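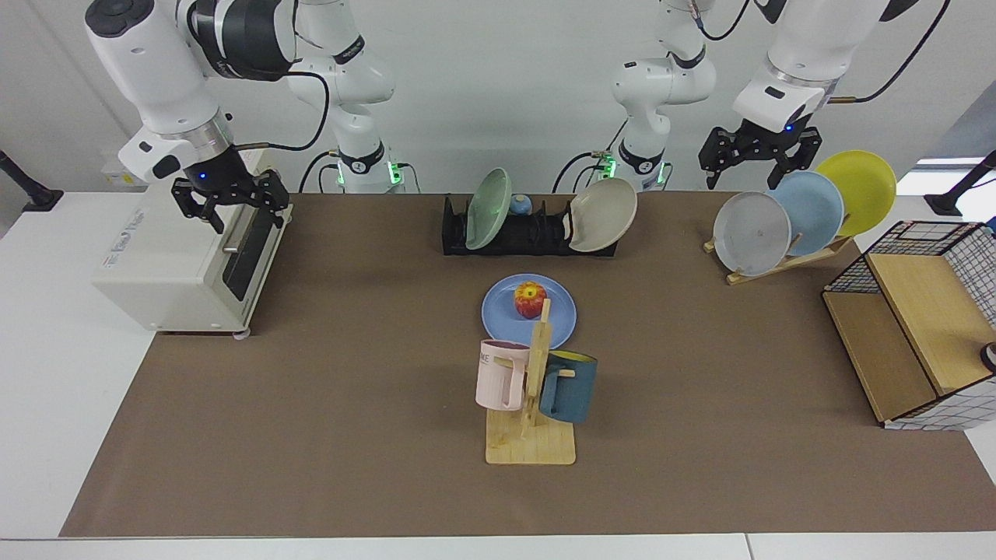
OK so day one of teleop at Climasgate and I'm already hooked. Long thread, sorry in advance! 5/10/19

1/ The job is teaching two arms to do kitchen stuff by doing it ourselves, over and over, with a person driving both grippers. Toaster oven, dish rack, plates, mugs, an apple. You drive, it records, and later the policy tries to copy you.

2/ I figured the hard part would be the controls. Nope! You forget the controls in 30 minutes. The hard part is deciding how you pick up a plate. I've picked up plates my whole life and couldn't have told you where my thumb goes.

3/ With two fingers and no thumb you have to commit. I come in from above and pinch the rim. Úna Ó Dálaigh likes to come in from the side and tip the plate toward her first. Hers looks so much better on playback - I'm switching.

4/ The slanted wooden rack is my favorite thing on the mat. The plates overlap, so you can't just grab any old one. Take the yellow one at the back first and you learn all about friction. I did this twice.

5/ Mug tree! Two mugs, pink and teal, handles over the pegs. Getting one OFF is a lift and a little pull. Getting one back ON took me 5 tries, and I was so happy when it went that I yelled and Finlay Cowie came in from the hallway to see what broke.

6/ Stuff I wish I'd known this morning: go slower than feels natural, and don't stop dead halfway. If you freeze to think, the freeze is in the demo too. Úna says to plan the whole move with your hands off the controls, then go. She's right.

7/ Also, bad demos. We toss the ones where the driver got lost, but we keep the ones where the grip slipped and we fixed it. Finlay calls those the good stuff. A robot that has only ever seen perfect grabs has no clue what to do after a bad one.

8/ Final count for me: 30 keepers. Úna got more and was very nice about it.

9/ Tomorrow is the toaster oven door, one arm on the handle and the other one bringing a plate. Finlay wants 4 different ways of opening it. I have 2 so far and one of them is kind of silly - will report back!

10/ If anyone at Sakonance has done two-arm door stuff, please tell me which arm you move first. My replies are open and I have so many questions.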